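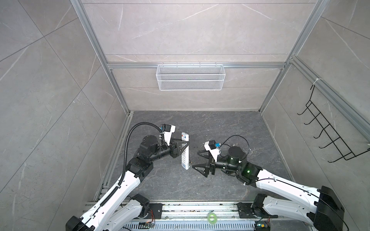 Companies that build robots should hold open days the way Cendgate held one in February, and they should stop holding the other kind.

I have been to plenty of the other kind. You stand behind a rope. A man with a headset microphone tells you that the future has arrived, music plays, and a machine does one thing very well. It pours a drink or folds a shirt. Then the lights change and you are walked past the coffee to a room with brochures in it. I left the Flundent launch last year with a nice pen and no idea what their machine could do on an ordinary working day.

Cendgate's building is behind a tire shop, and the sign is small enough that I drove past it. The open afternoon ran until four o'clock. Visitors signed in, put on a sticker, and were free to walk around and stand next to whatever was running. People at the benches kept working. If you asked them something they answered, and if they were busy they said so.

I spent most of my time at one station, where a pair of white arms was passing a remote control from one to the other. The left arm would pick it up, stand it upright near the middle of the floor panel and hold it. The right arm would come in from its side, open its fingers, close them around the remote and take it. Then the whole thing started over.

That doesn't sound like much to drive an hour for. A four-year-old can hand you a remote. But I'd ask anyone who thinks it's trivial to pay attention the next time they pass something to another person. There is a short stretch when both of you are holding it. One of you has to let go at the right time, and you work this out by feel, without talking. If the giver lets go too soon, the thing falls. If the giver hangs on, you end up in a small tug of war. A remote is long and narrow, so if you grab it off center it tips.

Emiko Morikawa runs that station. She told me they try every change in batches of 100 handovers, and that in the batch before lunch the arms had dropped the remote 11 times. She gave me that number without my asking for it. I've been writing about this business long enough to notice when someone offers a bad number to a stranger with a notebook.

I asked her whether 11 was good. She said it was better than the last version and not good enough to put in anyone's home, and that most of the drops came from the right arm closing a little too high. Then she went back to her keyboard, and I watched it drop the remote. It fell on its face, the arms pulled back, and one of her coworkers, Botond Gál, reached in once they had stopped and set it where the next try would begin. He had clearly done it many times that day. He was eating a sandwich with the other hand.

My argument is that those few seconds told me more than the entire Flundent launch. I learned what the machine does when things go wrong, which in this case was stop and wait for a person. I learned that a person is needed. I learned how long it takes that person to put things right. Anyone thinking of buying a robot, or voting on one for a public building, or working beside one, needs exactly this kind of information, and a stage show is built to keep it out of sight.

There are fair objections, and I heard a couple of them that same afternoon.

Győző Kerekes used to sell packaging equipment and was there as a visitor, like me. He thought the open floor was a mistake. Customers don't remember that you were candid, he told me, they remember that it fell over. He once lost an order because a carton jammed while the buyer was in the room, and the machine that buyer chose in its place jammed more. I believe him. I also think that story is an argument for everybody showing the jams, so that the buyer has something to compare. As long as one company shows them and the rest don't, the candid one pays for it. That's a real cost and I don't want to wave it away.

The second objection is that ordinary visitors can't judge what they see. A couple near me watched three handovers, said it was slow, and moved on. It was slow. They weren't wrong, and I don't see why a company should be afraid of hearing it. A person who thinks robots are slow and need someone nearby to pick things up has a more accurate picture than a person who has only seen the videos, many of which are sped up, with the notice in small type if it's there at all.

A third point is mine. An open day like this one can turn into a show too. Once word gets around that visitors like to see a machine fail, somebody in marketing will arrange for it to fail in a charming way. I don't have a cure for that. It helps to let people stay as long as they want, and Cendgate did. It's hard to stage two hours.

The station itself looked like a place where people work. A roll of green tape had been left lying on the metal rail between the two arms, and there were bits of debris on the floor panel. I have seen demonstration cells so clean you could tell they had been put together for the day and would come apart that night. I'd take the tape every time. It meant I was looking at the same setup the engineers would be looking at in the morning.

So I have a modest request for the firms that invite the public in, including the ones like Standora that have bigger halls and bigger budgets. Run the machine on the job you are really working on. Put the count on a sheet of paper next to it, tries and drops, and update it by hand while people watch. Have an engineer there who is allowed to answer. Leave out the music.

And to visitors: stay longer than you planned to. My first 10 minutes at that station, the arms didn't miss once, and if I'd left then I would have told everyone at home that the handover problem was solved. The drop came later. When I went to get my coat, Morikawa was starting another batch, and Gál was asking whether they could try it with the gripper a little lower this time.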